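The Long Counter

1. The Garage

Misaki Yokoyama rented the back half of the workshop on Brekley Street for two years before she built anything in it worth keeping. The front half belonged to Tsutomu Nishimura, who repaired sewing machines and didn't mind noise.

She had bought the arms used, from a packaging plant that was closing. They came on a pallet with one power supply and no manual. One elbow joint made a clicking sound when it passed 20 degrees. She took it apart four times and found nothing, and then one night in February it quit clicking by itself. She didn't trust it after that.

"Sell them," Tsutomu said.

"To who?"

He thought it over and went back to his machines.

The body was her own work. She cut the panels at his bench on Sundays, when he was closed, and swept up before she left. She named the control program Stikero, after a candy her grandmother used to keep in a tin. It ran to 904 lines and half of them were there to stop the arms from hitting each other.

2. The Room

She couldn't afford to break the arms again, so she made a room for them on the computer. It was a narrow room with tile on the walls and a long stone counter down the right side. She hung a picture on the left wall, a gray landscape in a black frame. Tsutomu came around the partition with his coffee and asked why a robot needed a picture.

"It needs to know what isn't the counter," she said.

"And the skull?"

"It came with the objects. I downloaded a pack."

He pulled up a stool. She had spent the evening putting things on the counter and moving them, and she had left them mostly at the far end, where the arms had to stretch. The teal plate was closer in. She wanted the right gripper to come down on its rim without touching the long blade with the red edge that lay next to it. In seventeen tries it had touched the blade every time.

She stopped the run with the right arm out over the counter and turned the monitor so he could see.

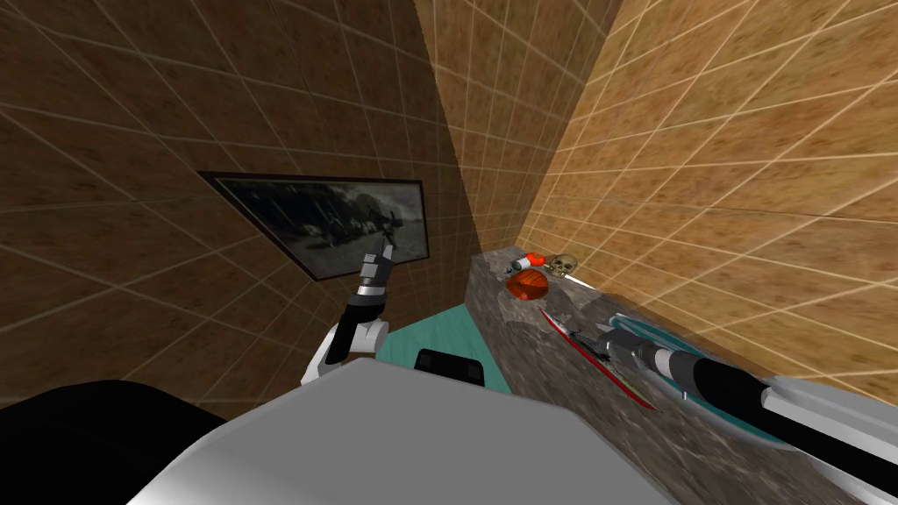 3. Tsutomu's Turn

He looked at it for a long time. He had on the glasses he wore for threading needles.

"You're coming at it from the side," he said. "When I want a bobbin out, I don't go in past the needle. I go over."

"There isn't room to go over."

"In there? You made the room."

She started to answer and then didn't. She typed for a while. He drank his coffee and got up once to turn off the iron. A truck from Sugawara Tile went by outside and the window shook in its frame.

She raised the wrist and ran it again. The arm lifted, went over the blade, came down on the far side of the plate and closed on nothing. It had missed by the width of a finger.

"Well," Tsutomu said, "it didn't hit the knife."

"It's a sword, I think."

"It didn't hit the sword."

4. The Notebook

She kept a paper notebook, a green Wunolport with a bent cover. Most pages were joint angles. That night she wrote Monday, December 6, 2021 at the top of a new page, and under it: over, not past. Then she wrote down the new wrist height and drew a box around it.

Tsutomu was pulling on his coat – he had a bus to catch – and he asked if she was going to try it on the real arms now.

"After it gets the plate," she said.

He left the hall light on for her. She set the plate back where it had been and started the next one.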